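Tenard is a set of simulated two-arm episodes recorded in the Wosia rooms, plus the scripts we used to test view randomisation. It goes with the Unon method note. Maintainer: Poonam Rajput.

## What we tested

Policies trained from one fixed head view tend to fail when the view moves. We trained the same policy twice:

- `fixed`: one head view for every episode
- `jitter`: head pose drawn afresh at the start of each episode

Everything else was kept the same, including the seed list and the number of training steps.

## Contents

| Split | Episodes |
|---|---|
| train | 2,321 |
| test | 440 |

Each episode is a folder with `rgb/`, `joints.csv` and `meta.json`. Joint angles are in radians. Gripper opening runs from 0 (closed) to 1 (open). Left arm columns come first.

## Result

`jitter` did better than `fixed` on moved views and slightly worse on the original one. The gap on the original view closed when we trained for longer. Per-seed scores are in `results/`, and the table in the note is built from those files by `make_table.py`.

## Rooms and rendering

Floor, wall and furniture materials are set per room and do not change within an episode. Lighting is also fixed. Rooms have no windows modelled, so dark walls can render close to black.
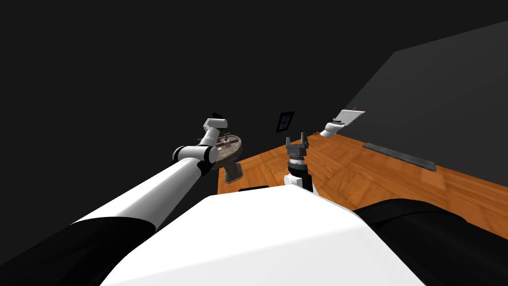

The robot's own body is left in the RGB frames. We tried masking it out and dropped the idea, as the policy then lost track of the arms near the torso. If you want masks, run `render_masks.py --body`, which needs the Khurana renderer, version 2 or later.

## Known problems

- Frame 50 is repeated in a few training episodes. The loader skips the copy.
- `meta.json` gives the head pose in degrees, unlike the joint file.
- No real-robot data is included, and we have not tested transfer.

Fixes to the March release are listed in `CHANGES.md`.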